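Sock heels keep wearing through – darn or give up?
Posted in Mending and Knitting, Tuesday, May 30, 2023

I've got 6 pairs of knitted socks that I love and nearly all of them are going at the heel. My gran used to darn everything, but I never learned (kicking myself now!). Is it worth starting, and what yarn should I buy? I have a ball of thick wool left over from a hat. Would that do?

stostberg_knits

Yes, yes, yes, please darn them! It's such a lovely thing to do of an evening and you'll be better at it by the second sock. Leave the hat wool in the cupboard though, as thick yarn makes a lump you'll feel with every step. Sock yarn with a bit of nylon in it is what you want, and one small ball goes on for years. I'm still using one I bought in January at the market in Bovville.

Start before there's a proper hole if you can. Hold the heel up to a window, and where the light comes through, weave there. Go well past the thin bit into the sound fabric – 3 rows at least on every side – and don't pull the yarn tight or it puckers.

Lay the sock out first and smooth any twist from it, otherwise your rows will wander off sideways.

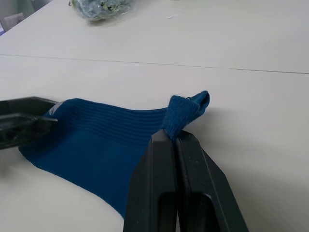
Gudrun Midtbø

I agree with nearly all of that! My one addition is a darning mushroom. Mine is an old one, but a smooth lemon or a light bulb works too (a cold one, please). Run your up-and-down threads first, then weave across, over and under, and swap on each row. Leave a tiny loop at each turn so the wool has room to shrink in the wash. And do try a bright colour, a mustard heel on a plain sock is a joy.

Eklund37

I just buy new ones. But my sister darns hers and they do last ages, so maybe ignore me.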